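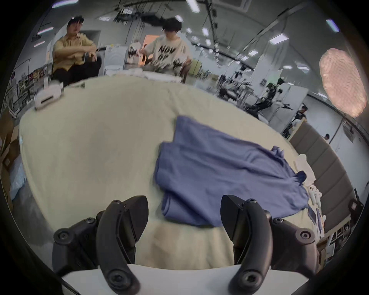

I have had the Sornov hand-held gripper kit on loan since the spring, and I said I would write it up once I had used it on something harder than blocks. Laundry is harder than blocks. What follows is based on the two-finger version with the curved arms, the standard camera mount and the 2022 firmware, bought as a kit and assembled by me. The desktop software came with it and I will get to that.

Assembly first. The manual says an evening and it took me two. Most of the time goes into the finger mounts, which carry a lot of fasteners for their size, and the bag they arrive in mixes two lengths of bolt that differ by less than I can judge by eye. Sort them with calipers before starting. I put a long one in the left mount where a short one belonged and the finger bound up at about 10 degrees short of fully open. I blamed the bearing, took it apart, and found the bolt. Andor Pintér had built the same kit a month earlier and had done the same thing on the other side, so I suspect the drawings more than I suspect us.

Once it is together, it stays together. I retorqued everything after the first week and again after the fourth, and on the second pass only two screws moved at all. There is no thread locker in the box. I used a drop of the medium grade on the pivot bolts and left the rest dry.

The fingers are where the kit earns its price. They are long and bowed outward, so there is plenty of room between them, and the tips come in at an angle. On a flat table this means you can approach a knit shirt from low down and get one tip under a fold without dragging the whole thing toward you. Straight parallel jaws push fabric into a ridge and then pinch the ridge. That works, but you pick up three layers when you wanted one. With the curved fingers I could usually take a single hem from a crumpled garment on the first or second try after a few days of practice.

Thin woven cotton is worse. The tips have a fairly smooth face and a pressed shirt collar slides out under its own weight. Dudás sells silicone sleeves in a size that nearly fits, and with those on the problem mostly goes away. They do add some thickness, which hurts when you are trying to get under an edge. I ended up running one sleeved tip and one bare tip, sleeved on the right because I lift with the right. Binta Oyelaran is left-handed and reversed it. Neither of us has measured anything.

Table covering matters more than I expected. On bare laminate the fingertips skate and the cloth skates with them. A heavy plain sheet pulled over the table gives enough friction to hold the garment still while you work at one corner. Pick a pale color with no pattern. The tracking software looks for features in the background, but a printed sheet that shifts halfway through a fold gives it features that move, and the trajectory comes out bent. Plain fabric contributes very little either way and the tracker falls back on the room, where there should be plenty of fixed things to look at. Exposed trusses and ceiling lights are good. Long blank walls are bad.

The camera is a wide-angle unit. Both fingers stay in view at full opening, and so does most of whatever room you are in, bent at the edges in the usual way. For cloth I think this is the correct choice. You lose detail at the fingertips, though, and dark garments against black fingers are hard to segment later. I ran a set of 200 folds for this review, mixed colors, and almost all of the ones I threw out at the review stage were black or navy.

Now the cable. A thin one leaves the handle at the lower left, and it is the part of the design I like least. There is no strain relief worth the name. It will hang down by the table edge and catch on anything stacked there. I have mine looped once and held with a hook-and-loop strap, and Genji Maruyama routes his up his sleeve, which he claims is fine. A right-angle connector would solve it, and Sornov told me by email that one is planned for September. I would wait for that revision if you are not in a hurry.

Weight is acceptable for short sessions. After 18 minutes of continuous folding my wrist wanted a rest, and sitting down made it worse because the elbow has nowhere to go. Stand up, keep the table at hip height, and swap with someone else. We worked in pairs, one person folding and one preparing the next garment, and the pace was set by the preparation.

The software is the weak half of the package. Recording is fine: press, wait for the tone, fold, press. Export is slow and fails without a message if the output path contains a space. Kornél Somogyi wrote a small script that renames everything before export, and I have been using it since. The viewer drops frames on anything but a fast machine. Calibration is a separate program with its own settings file, and if you change the finger sleeves it does not know to ask you for a new one. Redo it by hand whenever you touch the tips.

For comparison, the Trukar set is cheaper and lighter, and its cable exits at the rear where it should. It also opens much less, and I could not get a bath towel into it at any useful angle. For rigid parts I would take the Trukar. For clothing I would take this one and buy the sleeves.

Spare fingers are sold in pairs only. Aranka Orbán cracked a left one and now owns an extra right, in case anyone has the opposite problem. Mail me and I will pass it on.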